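Why Do Boxes Need So Much Tape?

Have you ever tugged and tugged at a parcel and wondered who put all that tape on it? 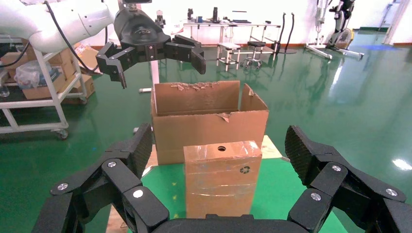 One reader, Galta, wrote to ask whether glue wouldn't be easier. Well, glue is used too, but tape has a lovely trick: it holds the flaps shut and helps keep dust out as well!

Cardboard is really paper, you see, with a wavy layer tucked between two flat ones. Pull old tape off quickly and the top paper often rips away with it, so go slowly, and ask a grown-up to do any cutting.

72 shares | 583 comments
© Indwood Kids. Back to top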